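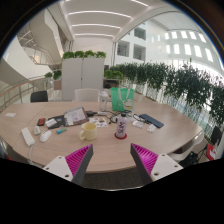

In defense of the messy meeting table

Every office I've ever worked in has had somebody who wants the conference table clear at the end of the day. Not tidy, clear. Nothing on it but the wood grain and maybe a smear of whatever they spray on it. I used to be that person, so I say this with love: leave the table alone.

Ours is a big pale thing with a rounded edge that you can slide around without bruising a hip, and by three in the afternoon it looks like a yard sale. A power strip up on top with its cord hanging over the side. Black cables in a knot across the middle. A yellowish mug, a computer mouse, a sheet of stickers (stickers!), a water bottle, a green tote with a cartoon on it, and somebody's tablet or booklet propped on somebody's folder. I love it. It's the only piece of furniture in the building that looks like people work here.

When I was at Tremow we had the clean desk rule and we had it bad. There was a laminated sign. You carried your stuff in on your arms like a waiter and you carried it all out again 60 minutes later, and the first 10 minutes of every meeting went to people crawling around looking for the outlet. The power strip lived in a cabinet, because a power strip on a table is apparently ugly. Well, sure it's ugly! So is a dead laptop. Put the thing up where I can reach it and let the cord dangle.

Valter Midtbø, who ran facilities there, once told me a table is a tool and you put tools away. I've thought about that a lot, probably more than he meant me to. My grandfather had a workbench in his garage and I never once saw the top of it. The vise was there, the coffee can of screws was there, the pencil was there – flat, the way he liked them, so they didn't roll. He knew where everything was. He'd have been lost with a bare bench.

And I think the little stuff matters more than the big stuff. A mug that stays on the table means somebody is coming back. A tote bag parked in the middle is rude, technically, and also it tells me the person feels at home enough to be a bit rude. When we moved in here in April the table was spotless for weeks and we were all so polite to each other it made my teeth hurt. Then the stickers showed up, and people started arguing about the Fladel budget like normal human beings.

Now, I do have limits. I'm not a monster. Food goes home with you or in the trash. Anything with liquid in it ought to have a lid or a coaster, and I will die on the coaster hill – I own a round red one and I'm very happy with it. And cables, okay, I'll give the neat people cables. I have spent some 70 dollars of my own money on clips and sleeves and those little sticky hooks, and the cables still find each other overnight. If you've got a fix, write to me.

Baptiste Picard, who sits across from me and disagrees with most of this column every time I say it out loud, thinks the problem is other people's phones. Fair point. A phone lying face up on a table is a guest nobody invited, and I'd be fine with a basket by the door. But that's about attention, and you can be every bit as distracted at an empty table. I've done it. I once planned an entire vacation in my head at the cleanest table in the state.

So wipe it down on the weekend, sure. Toss the dead pens. The other days of the 365, let it look like a place where five different people are halfway through five different things. If a client walks in, shove it all down to one end and pull out a chair for them. Ours have never minded. One of them asked if she could have a sticker.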